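4.2 Desk work: handling of loose paper

The second block of the evaluation moves from rigid objects to paper. We tested the Kotach wrist kit as sold, with firmware and calibration sheet unchanged, and used the vendor's Dramance software for pose recovery. The kit consists of two wrist straps, hand-side sensor modules, and a head camera. Poses are recovered from printed square markers seen by the head camera, and gaps are filled from the inertial signal. Sessions were recorded at our Ullville site, at an ordinary desk under ceiling light. Wearers received the printed quick-start guide and no further training.

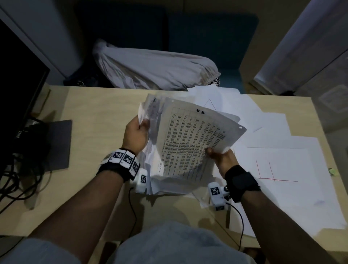

Figure 6. Bundle handling with both hands.

Paper is a hard case for marker-based tracking. Sheets bend, slide over each other, and hide the fingers that hold them, so that the pose of the wrist often has to stand in for the pose of the grasp. The task set therefore covers lifting, squaring, turning, and sorting, each carried out at the wearer's own pace. In Figure 6 the bundle is held above the desk with the left hand curled over one edge and the right thumb on the front sheet, and the two hands are in different grasps at the same moment. A single open/closed label per hand loses this difference. We annotated grasp type separately for each hand, which raised labeling time but allowed the two sides to be scored on their own.

The full set holds 511 segments from 16 wearers. A segment was rejected if the pose of either wrist was missing for more than 2,000 ms without a break. Most rejected segments came from turning, where the forearm rotates and the marker faces leave the camera's line of sight. The left strap, with its cluster of marker blocks, recovered sooner than the right in these cases. Cable routing was left to the wearer. The manual recommends a clip at the elbow, but we did not enforce this, and we report no separate result for it.
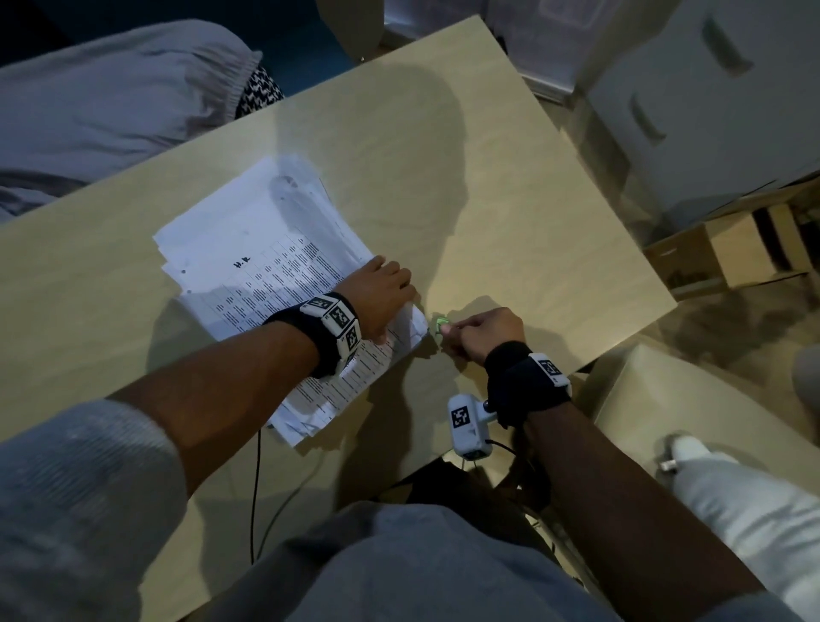

Katsuhiko Furukawa, commenting on a draft of this section, objected that the rejection limit favors the kit: a gap shorter than the limit can still contain a complete regrasp, and the filled trajectory will pass smoothly through it. We agree. Rescoring with a limit of 1,220 ms lowered the number of accepted segments but left the order of the four tasks unchanged. Both limits are used in the tables that follow, and the stricter one is used for the comparison with the Altıntaş glove in Section 4.3.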